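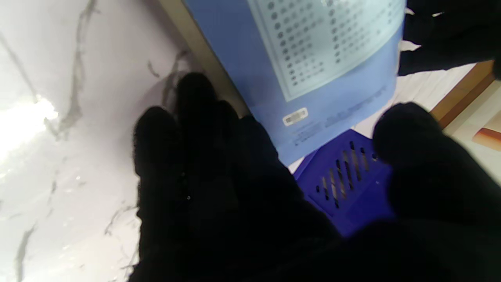

## An afternoon at the Loltness open day

I went to the open day at Loltness in March mostly for the free coffee, and I came home with six pages of notes and a burned tongue. The person I'd arranged to talk to was Oi-ling Ko, who has run the demonstrations for the last three years and answers questions while doing at least two other things. We talked standing up the whole time. I don't think I saw her sit once.

The setup is a furnished room, the kind you could live in, with framed pictures on the wall and a lamp. A lot of robot demos I've been to happen behind a rope on a gray floor, so I asked her why they'd gone to the trouble.

"People behave differently in a room with a lamp in it," she said. "At the old place they'd stand back with their arms crossed. Now they come in and ask if it can do their kitchen."

And can it?

"No!" She laughed pretty hard at that. "It can do a bit of tidying, on a good day, and slowly. I tell everyone that at the door so they don't feel cheated later."

The task for the afternoon session was household clutter: stationery, papers, a blue plastic basket. I'd have picked something flashier (pouring a drink, maybe), and I said so. Oi-ling shook her head before I'd finished.

"Pouring is a party trick. A basket is hard. It's got holes all over it, so the light comes through and the vision side gets confused about where the plastic stops. It bends when you squeeze it. And it's never sitting straight, because people don't put things down straight."

The black covers on the fingers were the thing most visitors asked about, and one kid wanted to know if the robot was cold. Oi-ling told him bare fingers slide on smooth plastic and the fabric helps, and he looked a little let down by that. She told me afterward that they're on their fourth kind of cover. The first lot came from a supplier called Zeston and wore through at the tips. The current ones are sewn in-house, on a domestic sewing machine, out of fabric she buys by the yard.

"I keep the receipts in an envelope marked 'gloves.' Accounting called me about it."

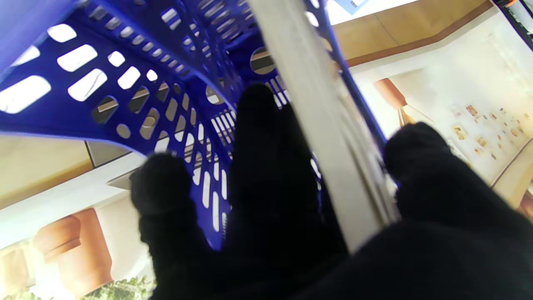

I asked what she watches for when the fingers close on something, and she said the noise, which I hadn't expected. Plastic creaks before it cracks, and she's got so used to listening for it that she can't stand being in a supermarket when somebody is pulling shopping baskets apart. Thin flat pieces are another headache. A gripper can get hold of one along with whatever is next to it, and then you have two things in the hand and a program that may only know about one of them.

"What do you do then?" I asked.

"Depends who's watching," she said. Then, more seriously, "We let it carry on if it's safe. I don't like stopping a run just to look good. If it drops something, it drops something, and then somebody in the audience gets to ask me about it, and those are usually the best questions all day."

They had about 300 people through over the whole event, which she thought was too many. The sessions get crowded and the folks at the back see mostly other people's coats. She'd like to cap it next time, but Huang, who handles the bookings, likes a big number and the two of them are still arguing it out. I had ticket 701, by the way, and when I asked how that squared with 300 visitors she told me to take it up with Huang.

The furniture is on loan from Furnora, a shop a few streets over, and it all has to go back without scratches. I got the feeling this worries her more than the robot does. She wiped down a counter with her sleeve while we were talking about something else entirely.

Toward the end I asked whether she'd want one at home. She thought about it for so long that I started writing down the question again to look busy.

"For my mother, maybe," she said. "She can't bend much now and everything she wants is in the bottom drawer. But it would have to be quicker. She'd get tired of waiting and do it herself, and then I'd have bought her a very expensive reason to bend over."

The next session was already lining up by then, so I thanked her and got out of the way. They're planning another open day in the fall, same building, and you're supposed to book ahead. Parking is on the street and the coffee is by the side entrance. Let it cool down first.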